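Drinia位于Drandell的湿法造粒与流化床干燥车间正式投产，面向食品原料及特种材料客户开放代工预约

（Drandell，三月）从事粉体代工与工艺开发的Drinia公司今天很高兴地告诉各位客户、供应商和多年来一直关心我们的朋友：公司位于Drandell的新造粒车间已经完成设备调试和试生产，从本月起正式承接湿法造粒、流化床干燥、整粒与筛分的代工订单。新车间建筑面积1,343平方米，与原有的研磨车间隔一条内部通道相望，原料卸货、称量、造粒、干燥到成品包装都在同一屋檐下完成，客户的物料进了门之后，就不必再装车运到别处去做下一道工序了。

这件事我们筹备得比较久，中间也有不少客户写邮件或打电话来问“到底什么时候能排上”，所以在介绍设备和服务之前，先向耐心等待的各位说一声谢谢。有几家客户从图纸阶段就把自己的物料寄给我们，愿意让我们拿去反复试，试得不理想也从不催促，还会主动再寄一桶过来。车间能有今天的样子，他们的功劳很大。

为什么要做造粒

熟悉Drinia的朋友知道，我们是从干法研磨起家的。把粗的东西磨细，磨到客户要求的粒度，装袋，发走，这门手艺我们做了很多年，至今仍然是公司的主业。可是细粉有细粉的脾气。磨得越细，越容易扬尘，越容易在料仓里架桥，下料时一会儿不动，一会儿又哗地冲下来一大股；倒进水里，表面一层先湿了，里面还裹着干粉，搅半天还是一团一团。客户拿到我们磨好的粉，常常还要再送去别的工厂造粒，来回一趟，运费、包装、取样检验都要再来一遍，交期也跟着往后拖。

早些年，遇到这样的需求，我们会把客户介绍给相熟的造粒厂，大家合作得也算愉快。后来订单多了，问题就慢慢显出来：研磨这一端调整了一点粒度分布，造粒那一端的黏结剂用量就得跟着变，两家工厂各有各的记录表、各有各的取样习惯，出了偏差，电话里说半天也未必说得清楚。有一回，为了弄明白一种谷物基料的颗粒为什么忽然变脆，两边的技术人员前后通了好几个星期的邮件，最后发现是研磨之后的粉在周转仓里多放了一夜，吸了潮，造粒时加液量却还照着老配方走。这样的事情听起来不大，落到客户的生产线上就是一整批货要重做。

“那次以后，我们内部就认真讨论要不要自己把造粒做起来，”Drinia总经理表示，“大家的想法很朴素，磨粉的人和造粒的人要是能在同一间休息室里喝茶，很多事情当场就说明白了。车间布局图画了好多稿，有一件事从第一稿起就没有改过，就是两个班组共用一间控制室。” 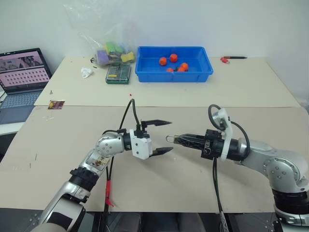
新车间的工艺安排大致按照物料的走向展开。原料从卸货区进入后先暂存在恒温恒湿的缓冲间，平衡一段时间再投料，这一步是从前面说的那次教训里来的，我们现在对所有吸湿性物料都这样做。称量间配有独立的抽风罩，小料和大料分开称，称好的料桶贴上批次标签，扫码以后才能打开投料口的锁扣。操作工起初嫌这道锁扣麻烦，用了一阵子之后，倒是有人提议把研磨车间那边也改成一样的，目前正在改。

造粒主机是一台立式高剪切湿法制粒机，单批最大处理量1,000公斤。搅拌桨和切碎刀分别调速，黏结剂既可以用喷枪雾化加入，也可以用泵缓慢滴加，具体选哪一种，要看物料的润湿性和客户对颗粒密实程度的要求。做速溶饮料基料的客户一般希望颗粒疏松一些，入水就散；做陶瓷助剂或者催化剂载体前体的客户恰好相反，希望颗粒结实，经得起长途运输和气力输送。同一台机器要伺候这两种脾气，靠的主要是对加液速度和终点的把握。我们在主轴上安装了扭矩监测，操作工看着曲线判断终点，同时也保留了老办法，停机取一把样，用手攥一攥，再掰开来看。两种判断对得上，才放料。

湿颗粒出料以后先经过湿整粒，把大团打散，再进入流化床干燥机。干燥机的进风经过除湿和过滤，风温和风量按照物料分段设定，热敏性的原料可以走低温长时间的路线。床层底板有几种开孔可以更换，细颗粒和粗颗粒各用各的。干燥结束后在同一台设备里冷却，降到接近室温再出料，避免热颗粒装进袋子以后回潮结块。随后是干整粒、振动筛分和磁选，筛上的粗颗粒可以按客户的意愿回到整粒机再过一遍，筛下的细粉则可以收集起来并入下一批，或者单独包装退还。细粉回用这件事每家客户的规定都不一样，有的完全不允许，有的允许一定比例，我们会在合同附件里写清楚，请各位在询价时一并告知。

成品包装有纸袋、带内衬的纤维桶和吨袋可选，也可以使用客户自己的周转容器。需要充氮包装的物料，请提前跟我们的计划部门打招呼，充氮工位目前和研磨车间共用，要稍微错开一些时间。

Maillard系列基料率先在新车间生产

新车间第一个转入常规生产的产品，是Drinia自有的Maillard系列烘烤谷物基料。这个系列在座的食品客户可能已经用过粉状的版本，它有温和的烤谷物香气和浅褐色泽，常常用在冲调谷物饮、烘焙预拌粉和汤料里。粉状产品卖得一直不错，只是冲调的时候容易浮在表面，用的人得先加少量水调成糊，再慢慢兑开。不少客户都跟我们说过，希望有一个倒进杯里搅几下就能喝的版本。

颗粒化的Maillard基料就是照着这个愿望去做的。研发团队没有加入额外的乳化剂，黏结液用的是同一种谷物的水提液，配料表因此保持原样，客户更换规格时不需要重新设计标签。颗粒的目标粒度定得偏粗，孔隙多，水能比较快地渗进去。香气的保留是开发过程中花时间最多的地方，烘烤谷物的香气成分里有一部分很容易随水汽一起跑掉，干燥时温度高一点、风大一点，出来的颗粒颜色和溶解都好看，闻起来却寡淡。团队来来回回改过许多次风温曲线，最后采用的是前段低风温、后段略升、末段快速冷却的走法，感官小组给出的评价与粉状产品接近。

粉状Maillard基料会继续供应，喜欢老规格的客户请放心，我们没有停产的打算。两种规格的原料来源和烘烤程序完全相同，区别只在造粒这一步。颗粒版本目前提供原味和深烘两种，后续会不会增加别的风味，我们还在听取客户的意见，有想法的朋友欢迎直接告诉销售同事，或者在索取样品时写在备注里。

Jalus试样计划：从一小桶物料开始

很多客户第一次来谈造粒，心里其实没有底。手上有一种粉，知道它不好用，想让它好用一点，可是不清楚该用什么黏结剂、做成多大的颗粒、要花多少钱，也不愿意一上来就交出一整批货去冒险。考虑到这种情形，我们在筹建车间的同时推出了名为Jalus的试样计划，眼下随着车间投产，正式向所有客户开放。

Jalus计划的流程尽量做得简单。客户先填一张物料信息表，说明这是什么东西、大致的粒度和含水量、有没有粉尘爆炸或者过敏原方面的顾虑、希望最后变成什么样子。表格不必填得很专业，有一位客户在“期望效果”一栏里只写了“别再堵我的下料口”，我们的工艺工程师看了觉得非常清楚，当天就回了电话。之后客户寄来一小桶物料，我们在实验室的小型制粒机和小型流化床上做初步摸索，给出一到几种可行的方案，连同样品和检测数据一起寄回。客户满意了，再到中试设备上放大一次，确认参数，最后才进入车间排产。

在车间建设期间，Jalus计划已经以内部试运行的方式完成了329个试验批次，涉及的物料有植物蛋白、膳食纤维、矿物质预混料、果蔬粉、洗涤助剂和几种无机填料。这些试验里当然有做得顺的，也有做得不顺的。高脂的坚果粉就让我们头疼了很久，稍微剪切久一点油就出来了，整锅料变成一团面泥，只能请清洗班的同事辛苦。后来改用低转速、先吸附再造粒的办法，情况好了许多，不过我们还不敢说已经完全掌握，有这类物料的客户来谈，我们会如实说明目前能做到哪一步、做不到哪一步。

还有一些物料试过以后，我们给客户的建议是暂时不要造粒。有的粉只要把研磨的粒度放粗一点，流动性就够用了，何必再多花一道加工的钱；有的粉吸湿太厉害，问题出在包装和仓储，换一种内衬袋比做成颗粒更管用。这样的建议给出去，眼前少了一张订单，负责销售的同事起初多少有些心疼。好在这些客户后来多半都还在跟我们往来，有的还介绍了同行过来，大家心里也就踏实了。
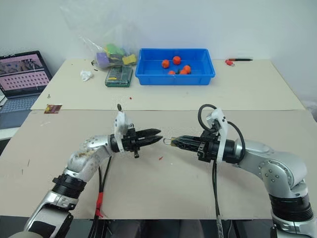

试样阶段产生的配方和参数归客户所有，这一点在保密协议里有专门的条款。客户如果后来决定在自己的工厂里造粒，或者另找别的代工厂，我们会把完整的试验记录整理好交给他们，包括加液量、搅拌转速、干燥曲线和每一步的取样结果。有需要的话，我们的工程师也可以到客户现场协助调试，费用另行商定。

试样收费按照小试和中试两档分别报价，转入正式代工以后，中试阶段的费用可以在首批货款里抵扣一部分。具体的抵扣办法随订单量有所不同，请以报价单为准。

质量、清洁与交叉污染的管理

食品原料和工业原料在同一家公司里加工，客户最关心的往往是会不会互相沾染。这个问题问得很应该，我们也愿意多花一点篇幅来讲。

新车间只加工食品级以及可以与食品级共线的物料，工业用途的陶瓷、填料和助剂类造粒安排在另一栋楼的小型生产线上，人员、工具、工服和清洗设备都分开，连推料桶的小车都用不同颜色来区别。含过敏原的物料，如大豆、小麦和坚果类，按照计划集中在一段时间内生产，之后进行完整的湿法清洗，取擦拭样送检，结果合格才会排入下一个不含该过敏原的产品。排产表因此有时候不够灵活，客户想临时插单，我们可能得请他等一等，在这里先请各位多多体谅。

清洗本身也是设计时反复推敲的一件事。制粒锅内壁做了抛光处理，喷淋球的位置按照实际的残留情况调整过，流化床的滤袋按产品专用，换产品就换滤袋，用过的滤袋清洗烘干后装袋贴标，存放在专门的架子上。最难洗的地方是整粒机的筛网背面和出料蝶阀的阀座，调试期间我们的清洗班在这两处吃了不少苦头，后来请设备厂家改了快拆结构，拆下来泡洗，时间缩短了，也洗得更彻底。清洗班的组长为此写了一份带手绘图的操作说明，字迹工整，现在就挂在清洗间的墙上，新来的同事都从那份说明学起。

每一批产品都会留样，随货提供检验报告，常规项目包括粒度分布、水分、松装密度与振实密度、颗粒强度以及外观色泽，客户另有要求的项目可以委托外部实验室检测。我们还为速溶类产品增加了一项冲调测试，按照客户自己的冲调方法来做，他们用冷水我们就用冷水，他们用摇杯我们就用摇杯。这项测试最初只是研发同事私下里做的，做着做着觉得很有用处，就写进了正式的出厂检验。

关于粉尘与安全

凡是做粉体的工厂，对粉尘都不敢大意。新车间的投料、整粒和包装工位都设有就地除尘，干燥机配备了泄爆和隔爆装置，含有机溶剂的黏结液目前一律不接。有客户问过能不能用乙醇溶液造粒，某些对水敏感的物料确实需要这么做，我们很理解这个需求，只是现有的厂房条件还不适合，宁可先把水基的工艺做扎实。将来如果增设溶剂线，会另行通知。

每位进入造粒车间的员工，上岗前都要跟班学习一段时间，内容包括静电接地检查、除尘系统压差的读法、异常停机后的处理步骤，还有如何正确地拆装滤袋。研磨车间的老同事在这当中帮了大忙，好几位已经可以退居二线、少上夜班的师傅，主动提出来带新人，把自己多年积累下来的听声音、看料流、摸轴承座的经验都倒了出来。公司为此专门调整了班次，让带教的师傅可以多上白班，也算一点小小的心意。

为周边和长期客户带来的便利

Drandell这个地方交通还算方便，货车从主路拐进来不远就是厂区，卸货平台去年加了雨棚，下雨天也能正常收货。过去有些客户觉得我们只做研磨，路又远，单独跑一趟不划算，如今研磨、混合、造粒、干燥和包装能够一站做完，已经有几家离得较远的客户重新算过账，把整条加工路线都交给了我们。

Drinia目前为近145家客户提供代工和工艺开发服务，其中既有需要整车原料的大型食品企业，也有刚刚起步、一年只做几批货的小公司。对后一类客户，我们一直怀着特别的好感，公司自己当初也是从一台二手研磨机和一间租来的仓库做起的，知道第一批货交不交得出去，对一家小公司意味着什么。新车间因此保留了一套小批量设备，起订量设得比较低，设备虽小，检验的项目和大批量完全一样。小客户的订单由同一位项目联系人从头跟到尾，打电话来不用每次都从头讲起。

“有一位做婴幼儿辅食以外的谷物零食的客户，第一次来的时候带着自己在厨房里用喷壶和筛子做出来的颗粒样品，”Drinia工艺开发部负责人说，“样品做得相当好，我们放在实验室里当标准样用了好一阵。把厨房里的手感搬到机器上去，中间要解决的事情很多，可是有那样一罐东西摆在面前，大家就都知道要往哪里走了。”

研磨业务的老客户可能会担心，新车间开工以后，人手和精力会不会都被分走。请大家不必多虑，研磨车间的班组编制保持原样，排产也照旧，之前已经确认的交期一律不变。造粒车间的主要岗位是另外招聘和培训的，只有带教期间会临时借调几位师傅，到他们原先的岗位上都安排了替班。

接下来的安排

投产之后的头几个月，我们会有意把排产放得松一些，给每个新产品留出充分的首批确认时间。首批生产时，欢迎客户派人到现场来看，从投料一直看到装袋，有什么要调整的当场提出来。车间二层留了一条参观走廊，隔着玻璃可以看到主要设备，走廊尽头有一间小会议室，备有茶水和一台冲调测试用的工作台，看完以后可以坐下来慢慢谈。来访请至少提前一周与我们联系，以便准备工服和鞋套，有过敏原生产安排的那几天暂不接待，还请谅解。

工艺开发部还计划把Jalus计划中积累的经验整理成几份简短的技术资料，内容涉及黏结剂的选择、颗粒强度的几种测法，以及常见结块问题的排查顺序。资料会尽量写得平易，给采购和生产的朋友也能看懂，写好以后免费提供给客户，需要的话可以先登记，到时候一并寄出。其中关于结块的那一份已经有了初稿，正在请研磨车间的几位师傅提意见，据说被改得满纸红字。

Maillard颗粒基料的样品即日起可以索取，每家客户可以选择一种或两种烘烤程度，样品附有推荐冲调方法和基本的规格说明。索样时请注明用途，冷冲、热冲、烘焙或者汤料都可以，我们会挑选粒度较为合适的一批寄给您。收到以后如果觉得哪里不顺手，也请不要客气，写几句话告诉我们，哪怕只是“颜色深了点”或者“杯底还有渣”，对我们都是有帮助的。

最后，还想谢谢Drandell的邻居们。施工期间车辆进出频繁，难免有些响动，附近的住户和店铺给了我们很大的包容，街角那家面馆更是在工期最紧的时候为安装队延长了营业时间，每天留着热汤。厂区外墙的绿化带会在春天补种完毕，施工时临时占用的人行道也已经恢复原状。

关于Drinia

Drinia是一家从事粉体代工与工艺开发的公司，提供干法研磨、分级、混合、湿法造粒、流化床干燥、整粒筛分及包装服务，客户分布于食品原料、营养补充、日化助剂和无机材料等行业。公司设有小试实验室与中试设备，可以协助客户完成从物料评估、配方摸索到批量生产的各个阶段。Maillard系列烘烤谷物基料为Drinia自有产品，Jalus试样计划由公司工艺开发部负责运作。

业务咨询与样品索取

造粒代工询价请联系Drinia销售部，询价时请尽量提供物料名称、年需求量、目标粒度范围、过敏原信息以及包装要求。

Jalus计划报名请向工艺开发部索取物料信息表，填好以后随物料安全资料一并发回，收到后由专人与您联系，商定寄样数量。首次寄样请勿自行拼装多种物料，每种物料单独封装并注明批号。

媒体垂询请联系Drinia企业传播办公室，工作时间为上午九时至下午五时，可应要求提供设备参数简表。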